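Snack bags past the date on them: do you eat them or toss them?
Forum: Pantry and Food Storage
19 replies

jamau_kitchen wrote:
I cleaned out the hall closet on Wednesday and ended up with a laundry hamper full of snacks that are past the printed date. Chips, puffed rice, dried peas, shrimp crackers, a few kinds of nuts. Most are two or three months over and a few are from last March. None of the bags are open. My sister-in-law says all of it has to go. I grew up in a house where we ate whatever didn't smell bad. What do people here do?

erraji77 wrote:
Eat the chips. The date on a bag of chips is a best-by date and it's about taste. They go stale before they go bad. The nuts I would be more careful with. Nuts have a lot of oil in them and the oil turns. If you open a bag and it smells like crayons or old paint, throw it out.

slowpantry wrote:
Chips have a lot of oil in them too. I've had chips two months over that tasted like a candle. I don't think it's a health problem but I wouldn't put them out for company.

erraji77 wrote:
Fair. Thick foil bags hold up better than thin clear ones. I should have said that.

cornerdesk wrote:
I disagree with "eat the chips" as a blanket answer. It depends where they were stored. A hall closet next to a water heater is not the same as a basement shelf. I kept a case of crackers in the garage one summer and every sleeve was off by fall, and the date on them was still good.

jamau_kitchen wrote:
The closet is on an inside wall, no heater. It gets warm in July but not garage warm.

A lot of what I have is imported stuff from the market on Irnden Road, so I'm also trying to work out the dates. Some bags have one date, some have two, and I can't read the labels. Same sort of bag as this, with the zigzag edge across the top: 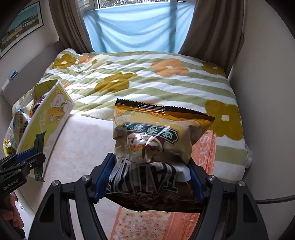 1. Look for a production date first. A lot of snacks made in China are printed with the day they were made, and people here take it for an expiration date. They throw out food that's fine.
2. Then look for the shelf life. It's often given as a number of months, in the small print on the back near the ingredients. Add that to the production date.
3. If there are two dates, the earlier one is usually production.
4. The order is normally year, month, day. That trips people up when the year is printed with two digits.
5. If the store put its own sticker over the printing, peel it back slowly with a hair dryer on low.

That's what the clerk at the market told me when I called, so I'm putting it here in case it helps somebody else. I went through the hamper again and 7 bags I had down as expired are still in date.

slowpantry wrote:
Number 3 is useful. I've been reading those wrong for years.

skuneck_b wrote:
A translation app on your phone will read most of those labels if you flatten the bag out first. Shiny plastic gives it trouble. Turn off the overhead light and hold the bag near a window.

cornerdesk wrote:
The app told me a bag of dried squid was "hand-torn happiness." It's fine for numbers. I wouldn't trust it for allergens.

skuneck_b wrote:
Agreed on allergens. If somebody in the house has a peanut allergy, don't guess from an app.

tallgrass_m wrote:
Check the seal before anything else. Squeeze the bag gently. If it holds air, good. If it goes flat with a little hiss, there's a pinhole and the date doesn't matter. I also look for small holes in the corners. We had pantry moths two years ago and I lost almost 500 dollars of dry goods, so I may be stricter than most.

erraji77 wrote:
Plenty of snacks are packed flat to begin with, so flat alone doesn't tell you much. Compare it to another bag of the same thing if you have one.

tallgrass_m wrote:
True for vacuum packs. I meant the pillow type.

jamau_kitchen wrote:
Update. I opened one of each kind. Chips: stale but edible, they went on top of a casserole. Puffed rice: fine. Dried peas: fine. Shrimp crackers: fine. Walnuts: bitter, all of them in the trash. Peanuts in the shell were OK.

cornerdesk wrote:
How long did you toast the peanuts, or did you eat them as is?

jamau_kitchen wrote:
As is. I might toast the second bag. I'm writing the month on everything with a marker from now on and moving the nuts to the freezer.

slowpantry wrote:
Double bag them if there's fish in there.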